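Speaker notes – "Holding the robot's hand: what we learned teaching by remote"
Udport evening talks, second slot
Erdal Soylu

(Wait for people to find seats. Water on the left. Don't start with the apology about my voice, Muammer says I always do.)

Good evening, and thank you for coming, especially those of you who drove over from Flillmont in this rain. I'm Erdal, I work at Yalçınkaya with a small team, and for most of the last year my job has been showing robots how to do things that a four-year-old does without being asked. Well, without being asked twice.

I want to talk tonight about showing. I don't mean programming in the sense many of you grew up with, where you write down every move. I mean the kind of teaching where a person does the task through the robot, the robot keeps a record of it, and later on we see what it made of all that. If you've ever taught somebody to roll out dough by standing behind them with your hands over theirs, you already have the general idea, and you can relax for the next little while.

There are 2 ways we do it. (Slow down here, people write this part down.)

The first is by hand. You put the arm in a soft mode where it doesn't fight you, take hold of it near the wrist, and walk it through the job. It's lovely for beginners. You feel the weight, you feel when the fingers touch the table, and you learn very quickly how odd it is to have an elbow where the robot has one. The trouble is that you're standing right there. Your sleeve gets in the pictures, your shoulder blocks the view, and the arm ends up learning from recordings that have a good deal of you in them.

The second is by remote control. You sit off to the side with a pair of handles, you move, and the arms follow. We call our setup Kinden, and I'll happily show anyone the handles afterward (they're in the gray bag, please remind me). It takes longer to get comfortable with. You lose the feel of the table under your fingers and you have to learn to trust your eyes. But what gets recorded is much closer to what the robot will have to work from later on, and that has mattered more than I expected when we began in January.

(Click. Let them look. Count to five.) 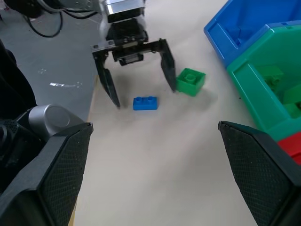 Sorting bricks by color is where every new operator begins with us, and I'll defend it to anybody who says it's too simple. Pick a brick up, put it in the bin of the same color, go back for the next one. You've got the blue and green bins over on the right, with a couple of green bricks already lying in the green one, and between the open fingers there's that little blue brick, with the bigger green one sitting close by. Now think about being the person on the handles at that moment. Which one do you go for? How do you come down on the blue without nudging the green? A grown adult with a steady hand will still hesitate, and the hesitation goes into the recording along with everything else.

So let me say a bit about hesitation, because I find it's the most human part of the whole business. When Muammer Kırmızıgül first sat down with us he was careful, wonderfully careful, and he'd stop above every brick for a good long breath before closing the fingers. We kept those recordings and trained on them, and do you know, the arm started stopping too! It would come down, hang there as if it had remembered something it left on the stove, and then carry on. Muammer was mortified. I was delighted, I have to say, although I did ask him to redo the session.

What we tell people now is to decide before they move. Look at the table, pick your brick, say it out loud if you like, and then go in one smooth motion. If you miss, don't yank back up. Open, settle, try again gently. We keep some of the misses as well, provided the recovery is a good one, and I think a robot that has only ever been shown perfect grasps is in real trouble the first time a brick slides.

(If time is short, skip to "How many." If not, tell the coffee story, but the short version.)

The coffee story is simply that I once recorded a whole morning with the handles turned up too sensitive, after three cups, and the arm trembled for a week. We have a checklist now – sensitivity, chair height, bins back in their places – and coffee comes after.

How many. People always ask how many times you have to show it. For the brick sorting we stand at 3,535 recorded demonstrations, from 6 operators, and I wish I could tell you there was a magic number. What helped us most was variety. Turn the bricks, move them closer together, let different people drive. Left-handed people especially, if you have any, be nice to them.

Before I take questions, a request. We have 3 open places for evening operators, no experience needed, and we'd love some people who have never touched a robot in their lives. Knitters, please. Anyone who frosts cakes. The sign-up sheet is by the door and the first session is on 2026-05-15.

(Questions. Repeat each one for the back row. Bring out the gray bag if somebody asks about the handles, and let Muammer do the demonstration, he's better at it than I am by now.)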